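Planning Software at Onis: A Conversation With the Manipulation Lead

The software group at Onis occupies the second floor of a former print works, above the machine shop. Its task for the past year has been the planning layer of Pandum, the company's control package for tabletop arms. The head of the manipulation team agreed to discuss the most recent release, which was delivered to the first customer, the welding supply distributor Stoven, in January.

The release replaces a single motion planner with two that work in sequence. The first searches for a path around fixed obstacles. The second adjusts that path during the approach to an object, using the latest pose estimate from the perception module.

"In the earlier version, the arm committed to a grasp before it began to move," the team lead explained. "If the pose estimate improved on the way down, the planner had no means of using it. We were discarding good information every time."

The change was prompted by results from simulation. The team runs a suite of 1,535 generated layouts each night, varying the position and angle of the objects, the lighting and the friction of the surfaces. Under the old planner, the failures were concentrated in layouts where boxes lay at an angle to the table edge.

"A box that sits square is an easy case for any planner," the team lead said. "Turn it a little and the fingers may meet a corner first. The box then rotates, and the planner is working from a position that is no longer true."

Stoven's requirements influenced much of the test material. The distributor repacks mixed orders of electrodes, and its boxes are long, narrow and nearly identical from one type to the next. The perception module must therefore separate boxes of the same color that lie close together. According to the team lead, this proved more demanding than the motion planning itself.

"Two boxes end to end can be read as one long box," the team lead said. "The planner receives a center point that falls in the gap between them. It will carry out a perfectly smooth motion to a place where there is nothing to hold."

The remedy was a check on object length before any grasp is proposed. An estimate that exceeds the known length of the product is returned to the perception module and divided. The planner waits up to 3 cycles for a corrected answer and then moves to another target.

Shadows were a further concern. The renderer was configured so that the arm casts a shadow on the work surface, and early versions of the segmentation model treated the edge of that shadow as the edge of an object. The training set now includes a wide range of shadow directions, and the team reviews each new model against a fixed group of 32 difficult layouts before it is accepted.

Asked about tooling, the team lead spoke at greater length. Each simulated run is stored with its planner log, its random seed and the version of every module involved. An engineer can reopen a failed run, step through it, and change a single setting - the approach height, for instance - while holding the rest constant. The log viewer was written by Alhassan, a small contractor that also maintains the company's build servers.

"The viewer has changed how we hold our reviews," the team lead said. "Previously, an engineer would describe a failure from memory. We now open the run together and look at the moment when the gripper is over the box. Most disagreements are settled within 30 seconds."

The next release will address the placing of boxes, a stage that the present software handles with a fixed routine. The team lead expects the same two planners to serve, with a different set of limits on speed and wrist angle.

"Placing has received less attention than it deserves," the team lead said. "The customer judges us by how the carton looks when it is full. Our tests, at present, mostly end when the box leaves the table - and that will have to change before the summer."

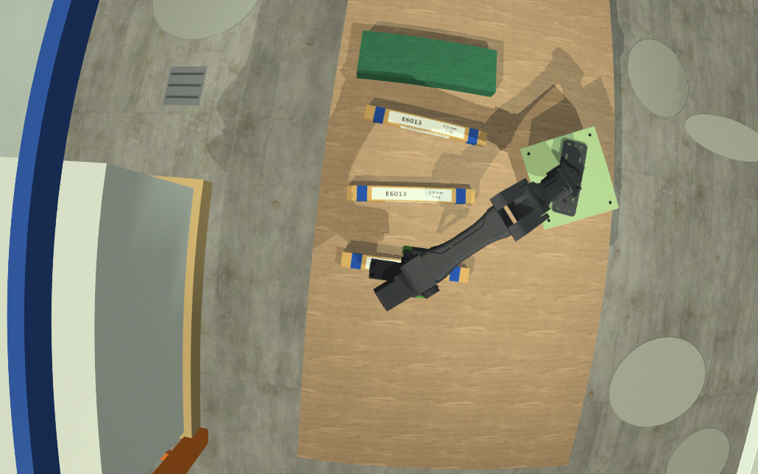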